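Pludik kitchen sim pack, worth it?

feven_k
Anyone here bought the Pludik kitchen scene pack? 200 bucks for the single seat license. Need tabletop pick and place for a Franka arm, dont want to model mugs for another month. Demo runs out in 28 days.

nazarenko
Have it. Assets good, physics so-so. Collision mesh on the thin stuff is junk, forks esp. Stock counter scene, default lighting:
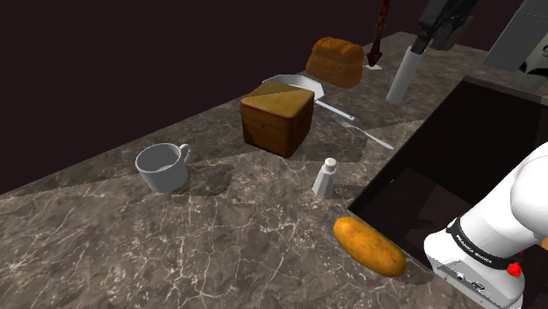
Counter scene, arm at the sink end. Mug, bread, pan, fork etc.

Load time fine on my box. Textures better than Skidisby imo.

dskyrme
Disagree on textures. Marble is nice, the wood box too, but the dark red thing next to the bread? Bottle? Utensil? If I can't tell, my detector won't either. Skidisby labels every prop.

nazarenko
Pludik labels them too, its in the scene file. Turn on names in the viewer.

dskyrme
Not in the demo it doesn't. Just checked.

feven_k
ok so how bad is the fork really

nazarenko
100 grasp tries, fingers went thru it on most. Swapped in my own mesh, fine after that. Box sitting right up on the pan is a pain too, I moved it.

dskyrme
No, leave the clutter. Clutter is the only reason to pay for this. A tidy counter you can build yourself in an afternoon.

feven_k
fair. what about support

dskyrme
Slow. Ticket 2915, opened in January, still open. Asked for potato mass values, got a link to the manual.
- Delyth Skyrme

nazarenko
they anwsered me same day. ask for the mesh fix before you pay

feven_k
will do, thx both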